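Section 4: Setting Up the Practice Room

Welcome to the fun part! By now you've installed the Juddale simulator and paired it with your Levasmont mobile base. In this section you'll load a room, check what the head camera sees and get the robot ready for its first fetch run. Set aside an hour the first time. After that you'll have it done before the kettle boils.

Before you start

You'll need:
– the Juddale simulator, open and signed in
– the Cheng room pack, unzipped into your Rooms folder
– at least 2 GB of free disk space
– a mouse with a scroll wheel (a trackpad works, but the camera dial is fiddly)

Note: If you used an older room pack, clear it out first. Rooms saved before January 20, 2018 used a different floor file, and the base will sink into it up to its wheels.

4.1 Load the room

1. Open the Rooms menu and choose Drarwood. The counter in the bottom bar climbs to 1,441 as the parts load, then turns green.

2. Click Settle. Everything in the room drops gently onto whatever is underneath it. Let it finish before you touch anything else.

3. Save a copy under your own name. You'll be changing colours and moving things later, and it's lovely to have a clean room to come back to.

Caution: Don't press Run while Settle is still working. Objects can end up partway through a tabletop, and the only cure is to reload the room.

4.2 Place the base

4. Drag the base marker onto open floor. Keep it at least 300 mm from any wall so the robot has room to turn.

5. Turn the marker until its arrow points at the corner you want to work in.

6. Press Lock Base. If the marker flashes orange, something is inside the safety ring. Nudge the base toward the centre of the room and try again.

4.3 Aim the head camera

A well-aimed camera makes every later step easier, so it's worth playing with this one!

7. Open the Camera panel and set Tilt to Down. Park the arm using the Stow button so it stays out of view.

8. Scroll until you can see where the floor meets the back wall. For the Drarwood corner, you want the dark case against the wall well inside the view, with the curved side of the round table showing at lower right. It's fine for the pictures on the walls to run off the top.
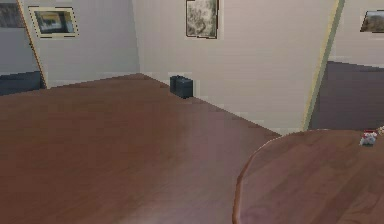 9. Look over the floor for glare. A pale sheen on the boards is normal with the standard lights. If it spreads over your target, lower Floor Shine one notch at a time.

10. Press Save View. The simulator keeps up to 200 views per room, so feel free to save a few and compare.

4.4 Check the target

11. Click the case in the camera view. An outline should snap around it, and its name will appear in the Target box.

12. If the outline grabs the wall as well, zoom in a little and click again.

13. Press Dry Run. The base will plan its path without moving, and a blue line will show you the route.

Note: Small items on the table can be chosen as targets too, but leave them until you've finished Section 5, which covers arm height.

Once the blue line reaches the case without crossing any furniture, press Run and enjoy the drive.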